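Two-Arm Desk Tidying, software review
Minutes, 7 October 2019
Chair: Jörg Weidemann. Notes taken by the Ditton side.

1. Previous minutes
Accepted. The action on gripper force logging is carried over again. It has been open since July.

2. Planner (Markerell branch)
The Diekmann group asked for the new two-arm planner to be merged this week. Weidemann asked what it does that the old one can't. The answer was "smoother paths." He did not think smoother paths were worth 3000 lines of new code without a test anyone else can run.
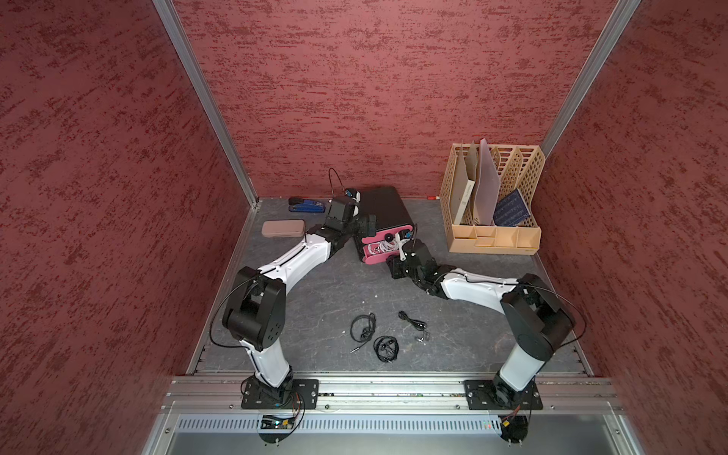

Planning time is capped at 2000 ms per request and the planner still runs into the cap when both arms work near the back wall. Earphones are the worst case. The planner treats each set as a solid box, and with one tangled up in the open pink case and three more lying between the arms, the boxes take up most of the free floor. Diekmann said a cable model is coming. No date was given. Merge refused for now.

3. Perception
Hendora claims the segmentation model is ready. It was trained on 3000 labeled images, nearly all of them from one desk layout, so the meeting did not accept the score as proof of much. Thin black cable on gray is still the weak spot, and glossy black surfaces give holes in the depth map.
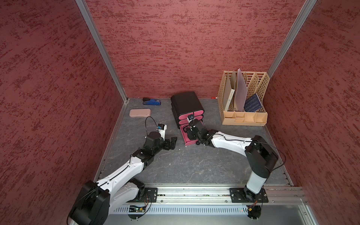

Weidemann also wants the confidence threshold taken out of the config file. Three people have changed it and none of them wrote down why. Hendora objected that the tuning is needed for demos. Noted, not agreed.

4. Collision margin
Currently 40 mm between grippers. Diekmann wants it lowered so the arms can share the middle of the floor. Ditton would like to see the controller's real tracking error first, under load, from the logs and not from the simulator.
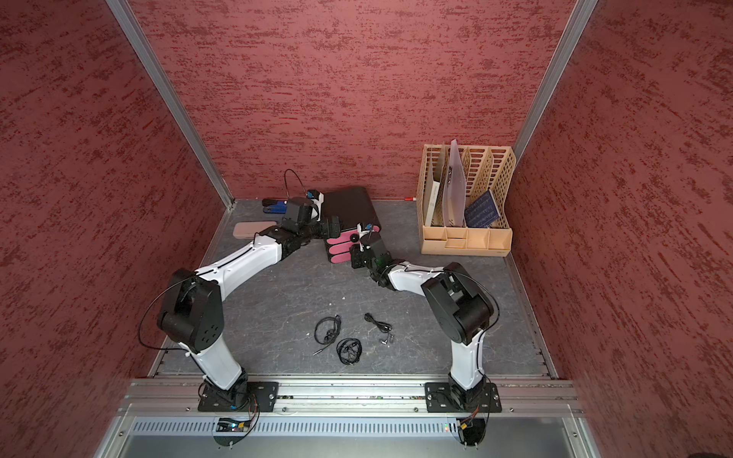 Item 4: both grippers over the middle of the floor, close together.

5. Actions
Diekmann: runnable test for the planner, old against new, same start states.
Hendora: rerun the score on layouts the model has not seen.
Ditton: tracking error plots.
Weidemann: lock the threshold.

Any other business: none.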